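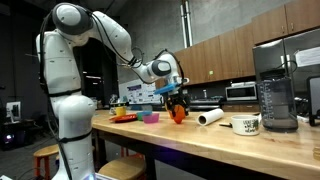

About Dovance

Home Who We Are The Work Jobs Contact

By Asmaa Lahlou
9/19/19

Dovance sorts, packs and washes dishes for office kitchens and small cafes. We started with one van and a rented sink. Now we have a staff of 80, and since last December we have also had a robot arm program, which most of us were not asking for.

I run the floor, and I was told to write this page because I complain the most. Fair enough.

What the arm does

The arm works at a wooden table in our test kitchen. It has a gripper with two fingers, and it practices on cups, bowls and a round orange thing about as demanding as anything on a kid's tea set. It picks up, it holds, it puts down. Our real work is coffee mugs with something dried in the bottom, blender jars, and forks that have slid under a tray. I have yet to see a sales brochure that mentions the forks.

Rhydian Foulkes, who heads the program, thinks the arm will be ready for a first shift job soon. He has thought so for a while. I like Rhydian, and I keep a list of his dates.

What changes for people

Four of our packers now spend part of the week at the table with the arm. They get their usual rate plus a bit more, after Ilham Tahiri pointed out that teaching a machine your job is a job. Management agreed to that in writing. We also have it in writing that no one loses hours to the arm during the trial. What comes after the trial is one sentence long and has the word "review" in it, and I would like it to be longer.

Some of it is good. Lifting full racks ruins shoulders, and if a machine wants that part it can have it. Volkan Kırmızıgül did racks for five years and would hand them over tomorrow. What he doesn't want is to stand next to a slow arm all day fixing what it drops – that is the same work with more waiting.

How we decide

Any new use of the arm goes to the people on that station first. They try it for 500 racks and then say yes or no. They have said no once, to a sorting setup, and it was taken out.

Working here

We hire for early and late shifts. You don't need to know anything about robots. Ask for Ilham Zerouali at the front desk, and ask her about the review sentence too. She is used to it.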